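# The Snack Box, Floor Edition

Every November the cousins put together a box of snacks for whoever is living furthest from a decent corner store. This year that's Győző Fodor, who took a job in Trorkdale and has been writing home about the vending machine in his building as if it were a missing relative.

The rules are simple and have caused 7 arguments. Everything has to be individually wrapped. Nothing that melts if you look at it (Judit Illés voted against this one and then bought chocolate). The whole thing has to come in under 3000 grams, because the next price band at the post office is an insult. And it all has to fit in the one box, pink on the inside, which Hajnalka Szénási picked for its looks and which holds less than anyone hoped.

We pack on the floor. The table was tried once and the table is where people put their elbows, their coffee and their opinions. A flowered cloth goes down on the tile, the snacks get tipped out onto it, and then we stand back and discuss the order of loading like we're sending something to the moon.

Béla Szalai's method is big bags first, flat things up the sides, small stuff in the gaps. Faisal Rind's method is to put in whatever is closest to his hand. Both boxes have arrived in roughly the same condition over the years – Béla does not enjoy hearing this.

A few notes for next time, while I remember:

- Wafers travel badly. Put them near the top or accept that you are mailing crumbs.
- The puffy packs are mostly air and take up half the box. We buy them anyway.
- Keep a fork out if you want one. They vanish.
- Pecans count as the healthy part.

Click for the larger size if you want to read wrappers, and some of you do.
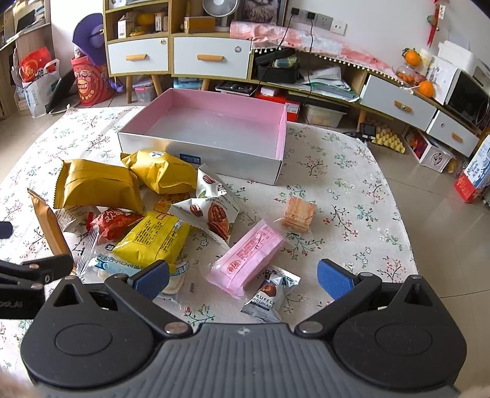
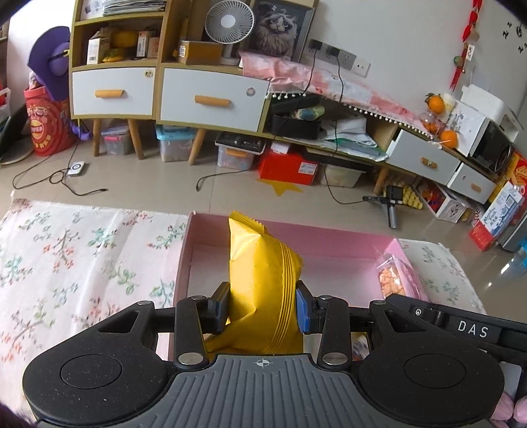
*The flowered cloth, the pink-lined box, and snacks in their wrappers.*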